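The Heater Table

Gemma Bellini had packed small heaters at Frandsen for 13 years when they asked her to stop packing them and start showing how it was done.

The Stikcombe site was to get its first robot cell in September. Tultcombe already had two. Until then somebody had to record the handling, and the somebody was whoever put their name on the sheet in the canteen. It paid the same as the line and you could sit down for part of it. Gemma signed under Shahab Ghasemi, who had only signed because his knees were bad.

They were given a side room with a round table in it. Arnar Eyvindsson from Clorero came up for the first week to train them. He was polite and wore the same green jumper every day. He gave Gemma the grippers and told her to pick up a heater as she normally would.

"I don't normally have these on," she said.

"As near as you can, then."

She dropped the first one. She dropped the second one as well, and Arnar wrote something down. By dinner time she had found that if she came in low and let the fingers close slowly, the heater would come up without twisting. She told him this and he wrote that down too.

The target was 70 good recordings a day. A good recording was one where you picked the thing up, turned it, set it down and didn't hesitate. Hesitating was the hard part to get rid of. On the line her hands had always done a small check before she let go, a sort of pat, and she had never known about it until Arnar played it back to her and asked what it was for.

"To see if the grille's loose," she said.

"Can you feel that?"

"Yes."

He asked her to leave it in.

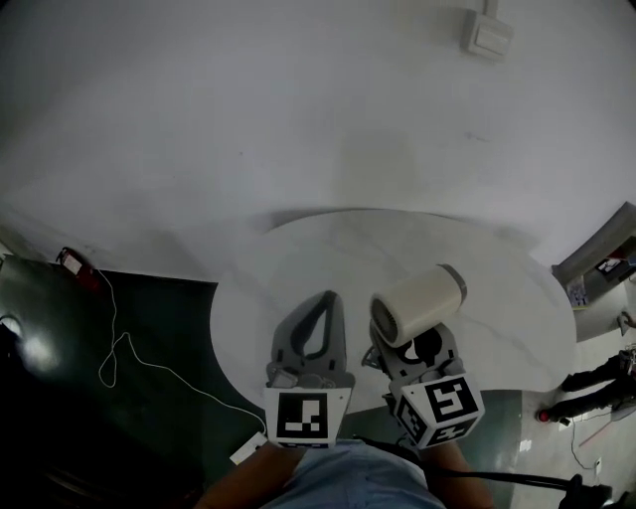 On the line they had stopped talking to her quite so easily. It wasn't unkind. Štěpánka Kollár still kept her a seat at break, but the others went quiet about overtime when she came over, as if she might pass it on. One of the lads asked Shahab whether the robot took sugar. Shahab said it took two, and went back to his crossword.

Asger Blöndal, who managed the floor, came in at the end of the second week with a printed sheet. There were 50 people on packing and the sheet said there would be 50 people after September, with different words next to some of the names. Gemma's said cell attendant. Štěpánka's said to be confirmed.

"What does that mean?" Gemma asked.

"It means it hasn't been confirmed," he said. He looked tired. He stayed to watch her do three heaters and said it looked very smooth.

She thought about slowing down after that. She did slow down, for one afternoon, and got 13 good ones and a sore neck. The next morning she went back to her usual speed – she didn't know how to do a job badly for long, and Shahab would only have had to make up the number.

At break she told Štěpánka about the pat.

"I do that," Štěpánka said. "With my thumb."

"Which side?"

Štěpánka put down her tea and showed her on the sugar tin. It was a different movement, quicker, and she did it on the way down, before the tin touched the table. Gemma had her do it again.

Then she went and found Arnar's number, and rang him, and said there was someone else he ought to get in to record, and that she would want it in writing what the job was called.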